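Regrasping before giving up: what I learned from 2,057 picks

In May I finished the longest test I have made until now with our bin picking setup, and I promised to some readers that I will write the result down before I forget the details. The short version is that a second try at the same object, done a little differently, is worth more than I believed. The long version has more problems in it.

For people who are new on this blog: I work on picking mixed household and tool objects from a metal bin. Our software for choosing the grasp is called Nakix. It takes one depth image, proposes grasp candidates, gives each a score, and the arm executes the best one. If the grasp fails, the old version took a new image and started again from zero, as if the failure had never happened. It had no memory. Very often it proposed almost the same grasp again, and of course this one failed too.

I saw this many times while I was standing beside the cell with my tea. The fingers close beside a rounded object, the object rolls a few millimeters, the new image is nearly equal to the old image, and the score is again high. The record was 28 attempts on the same object before I pressed stop. After that evening I started to write what I now call Kurard.

Kurard is a small layer on top of the grasp planner. It keeps a list of recent failed grasps in the coordinates of the bin, and it lowers the score of every new candidate that is close to one of them and has a similar approach direction. The penalty becomes weaker with each following attempt, so a region is never forbidden forever. There are 2 parameters, the radius and the speed of forgetting. I wanted to have only one, but I did not find a way.

The radius was the difficult one. If it is too small, the planner moves the grasp by a finger width and fails again. If it is too large, one bad grasp on the left side of an object blocks also the good grasp on the right side. I ended with 30 millimeters. I do not claim that this is the correct value for other grippers or other bins, and I would like to hear from somebody who has tried with smaller objects. 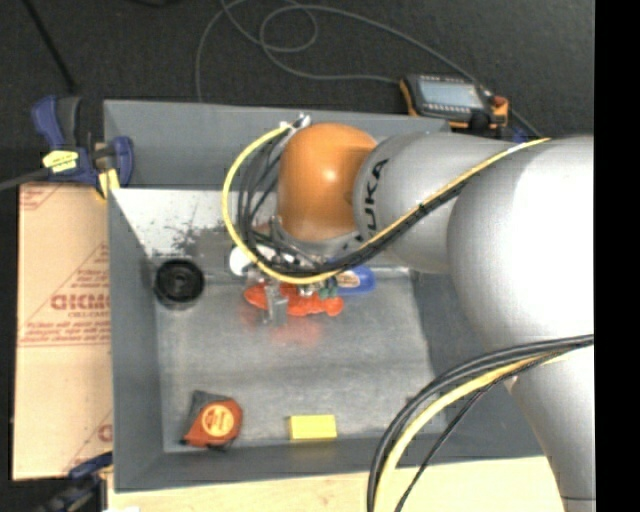
The KUKA arm over the bin, with a few of the test objects on the metal.

The objects are chosen to be annoying in different ways. The tape measure is compact and easy to hold, but its depth image changes a lot with the side on which it lies. The yellow block is the friendly one and I keep it in the set as a control. If the block starts to fail, I know that something is wrong with the calibration and I stop the run. The round black object is more interesting, because the planner likes to put one finger in the middle of it and one outside, and this is sometimes excellent and sometimes terrible.

A word about the metal bottom. It reflects, and the depth camera does not like this. In the first runs I had false points below the real surface, and the planner proposed grasps there with full confidence. I now remove every point below the known plane of the bin, with a small margin. This simple step should have been there from the first day. All the picks that I count in this post were made after the correction.

So, the result. Over 2,057 picks, half with Kurard and half without, the success on the first attempt was the same, as it must be, because the memory is empty at this moment. The difference is on the second attempt and after. With the memory, the long chains of failures almost disappeared from my logs. The short chains became shorter also, but less than I hoped.

There is one case where Kurard makes things worse. When an object moves after a failed grasp, the penalty stays in the old place. If another object then rolls into this place, it is punished for something it did not do. I tried to detect the movement by comparing the two depth images, and it works when the movement is big. For small movements the noise from the metal is too strong, and I switched it off again.

A reader asked me in spring whether it would be better to learn the whole thing, and let a network see the last failed grasps as an additional input. Probably yes. I made a first version of this, with the name Annamalai, but it needs many more failures for training than I have. It is a little strange to wish for more failures after working so long to remove them - but for this model I need them.

The next step is to repeat the comparison in the second cell in Gisombridge, where the bin is deeper and the walls are more often in the way of the wrist. I expect that the approach direction will be more important there, and maybe the radius must depend on it. The logs and the settings file I will put online when I have cleaned the names of the folders, which at the moment only I can understand. If you need them earlier, write me a comment and I will send them as they are.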